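Speaker notes – "Running a meeting people don't hate"
Staff training day, Salazar branch library system
January 2026

Start on time even if half the room is still at the coffee. Say hi, say who I am, skip the bio.

Opening story – the Estico meeting. Scheduled for an hour, went nearly three. Agenda was one line: "updates." Wilfredo fell asleep, Oi-ling did her taxes. Get the laugh, move on fast.

Ask room: who had a meeting last week that could have been a note? Hands. Don't pick on anyone.

Point one. Agenda is a list of questions. "Summer hours" is a topic. "Do we close at 6 or 8 in the summer?" is a question. You know when you're done with a question. Give them the before and after from the Derna handout, page 2.

Point two – one person writes, in front of everybody. Big letters. If it's up on the board people stop repeating it.
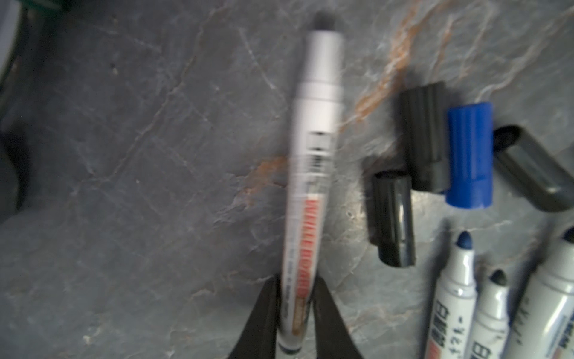

Point three, time per item. Put minutes next to each question. Tell them about Rosalinda's kitchen timer, she set it loud on purpose. First week everyone hated it, by October they were asking where it was. Slow down here, I rushed this part last time.

Survey slide. We asked 373 staff, 263 wrote back. Most common complaint was not length, it was "don't know what we decided." Read that one out loud twice. Pause. Drink water.

Then the fix – last five minutes are for reading back decisions. Who, what, by when. No new topics. If somebody has a new topic it goes on the parking list, and the parking list gets looked at, otherwise its just a trash can.
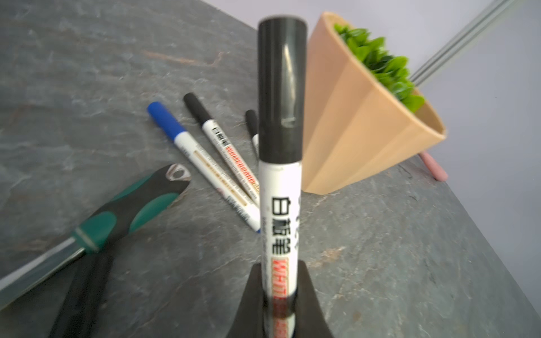

PART 2: THE HARD ONES

People who talk too much. Don't shame them. "Let me get two other voices, then back to you." Practice it in pairs, 3 minutes, swap.

People who never talk. Send the questions out the day before. Arnel's trick: everyone writes first, quietly, then we go around. Works with shy groups and also with teh loud ones.

Folks calling in by phone – call on them first, every item. Otherwise they're furniture.

If running behind skip the Pavisach example, go straight to questions.

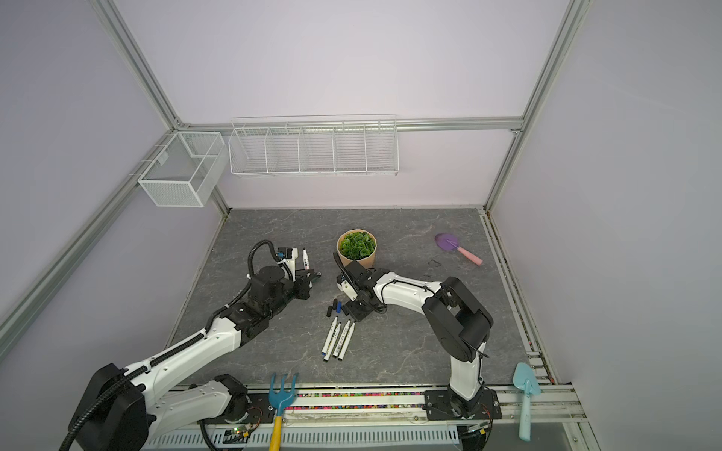 What if my boss runs the meeting and won't use an agenda?
Offer to take the notes. Send the boss two or three questions the day before and ask if they look right. Ronaldo did this for a whole season, and now the boss sends them to him.

Leave over 9 minutes for more of these. Handouts by the door, sign the sheet, chairs back against the wall.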